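### 3.2 Cloth and small attachments

We were surprised by how much the white fabric taught us! Plain cloth is easy to dismiss as a dull material, yet it bunches into soft ridges with hardly any color to tell one fold from the next, and small items fixed to it (striped tags on paper clips, in our case) shift the way it hangs and piles. Figure 4 gives two views from the room.

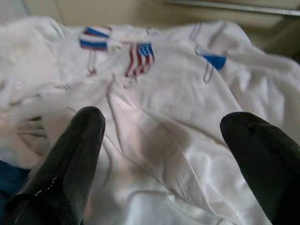
Folding studies often begin with a towel laid flat, and we wanted the opposite. Of the 231 arrangements in our set, 19 involve thin cloth with something clipped to it, and these were the ones our raters argued over most. Koyama's notes call them "the good ones," and we agree. A crease can pass for a seam until the cloth is lifted, so raters were asked to mark both and settle the difference later.

The rest of the room matters too. Sasaki suggested early on that we keep everyday clutter in the study, and we are very glad he did.

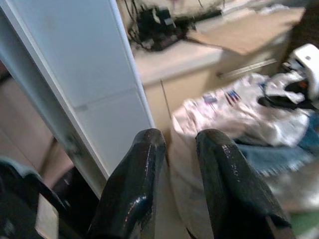 Black cables and flat cardboard make a lovely contrast with cloth: one loops and tangles, the other holds its shape at whatever angle it is left. We gave raters the same form for all three materials, scored from 0 to 100, with a blank line for comments.

**Figure 4.** Top: crumpled white fabric with a striped tag. Bottom: black cables and a piece of tan cardboard, beyond a white panel.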